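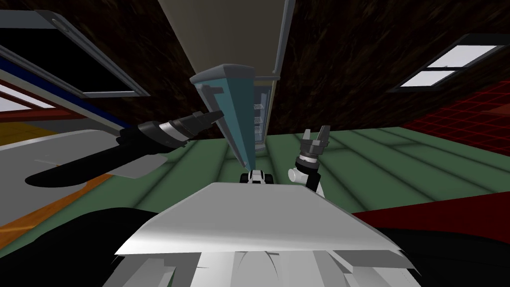
Money for the wheels and the arms is easy to get, but money for the year after is not, one reader wrote to us under the February article on the Nemavine project, and she asked if anybody in Cukarlow had made a calculation for spare grippers. At that time we had no answer for her. Now there is a partial one.

Hestida delays robot order, puts simulation first in Nemavine budget

Cukarlow, 31/07/2023

Hestida, the company that runs kitchens and common rooms in assisted living houses in Cukarlow, has changed the order of its purchases for the Nemavine project. The two-armed mobile robots, which should have been ordered before the summer, will be ordered only after the software tests in simulated kitchens are finished. The number of robots in the plan stays the same: 3 machines, one for each house that takes part.

The company published the new plan on its website together with a budget table. The total sum is not changed. What is changed is how it is divided. In the first version, most of the money was for the machines, and the simulation work was a small line near the end of the table, under "preparation." In the new version it has its own section, and it is paid first.

Nemavine is meant to find out if a robot can do simple kitchen tasks in the evening, when few staff are in the house. Hestida names opening a refrigerator, taking out a prepared meal, closing the door again and picking up things from the floor. Cooking is not part of the project. Work with hot plates and knives is also excluded, and according to the plan this will stay so for the full period.

The refrigerator door is the task that takes the most place in the plan. It has a full page. The robot must open the door wide enough to reach the shelves with one arm, and must not stand in the way of the door with its own base. In a small kitchen these two conditions are often against each other. Hestida writes that the first tests in simulation showed the base stopping too close, so that the robot had to lean or turn in a manner which the company does not want to see near residents. How often this happened is not written.

For this reason the company now asks for a success rule before it signs the order. The software must complete 1000 simulated runs of the door task in a row of different kitchens, with no contact between the arms and the furniture except at the handle. If the rule is not met, the order moves to the next budget year. The deposit for the machines, which is normally paid at signing, is kept in the account until then.

The simulated kitchens are supplied by Nishad, a software firm that also delivered the first set. Under the new contract Nishad will prepare 25 kitchens. The floor, the wall colors, the position of the windows and the furniture will be different in each one, and some of them will be deliberately strange in color and material. Nishad explains in its offer that software which has seen only gray and white kitchens can become confused in a real room with a colored floor. Hestida had at first asked for exact copies of its own rooms and nothing more. The plan now contains both kinds.

The contract with Nishad also includes 2000 hours of computing time. Hours which are not used can be moved to the second year, but they are not paid back. This was a point of discussion, as one can read in the notes attached to the plan. Hestida wanted the money back for unused hours, and Nishad did not accept it. The compromise is that the hours may be used for any task in the project, also for tasks which are not yet defined.

What is bought later

The new table is more detailed than the old one in the part for the robots. The price of each machine is still not public, because the supplier is not chosen. However, the following items are now listed separately:

Robot with two arms and mobile base
Spare two-finger grippers
Replacement finger pads
Batteries and charging place
Electrical work in the houses
Transport and insurance
Training of evening staff
Yearly service, first and second year

In the February version, the first two of these were one item, and the last two did not appear. The electrical work was expected to be paid by the owner of the buildings. It has now been agreed that Hestida pays for it and the owner gives permission, with the condition that the sockets remain when the project is over.

The spare grippers are the answer, in part, to the question of our reader. Hestida plans to buy one additional pair for each robot together with the machine. Finger pads are treated as a material that is used up, like filters, and have a monthly amount. For damage to an arm or to a wrist there is no separate money. The company writes that such repairs should be covered by the yearly service, and it will ask all suppliers to confirm this in writing before they can make an offer.

Suppliers must also deliver a correct digital model of their robot, with the true size of the body panels, the reach of the arms and the opening of the grippers. Without this model the offer will not be read. The tests until now were made with a general model, and Hestida wants to repeat the door task with the model of each supplier before it compares prices. It is possible that a cheaper machine with a smaller base does better in a narrow kitchen than an expensive one, the plan says, and it is less costly to learn this on a computer.

Renting was considered too. The plan has a short paragraph about it, where the company writes that the rental offers it received had no service at evening time, and this is the only time when the robots will work. It will ask again next year. Used machines are excluded, for the reason that the insurance company did not want to cover them in houses with residents.

Questions that stay open

Some things are not decided. The refrigerators in the houses are of different ages, and a few have doors that open to the other side. Hestida has not said if these will be replaced or if the robots must learn both. New refrigerators would be a small sum next to the price of a robot, but they would come from the normal kitchen budget and not from Nemavine, and the houses have already planned this money for other repairs.

It is also not clear who will pay for changes in the software after the second year. The contract with Nishad ends then, and the simulated kitchens belong to Hestida, but the program which runs them does not. A continued license is mentioned in a footnote without a price.

The staff in the houses will see the simulated tests on a screen before any machine arrives, and can send remarks to the project office. The remarks from the first round were mostly about the floor: shoes, bags and small objects lying where the robot has to drive. Objects on the floor have been added to the next set of kitchens for that reason, also directly in front of the refrigerator.

The call for suppliers will be published on the Hestida website when the door task has met its rule. Residents and families who want to read the full budget table can ask for a printed copy at the reception of each house.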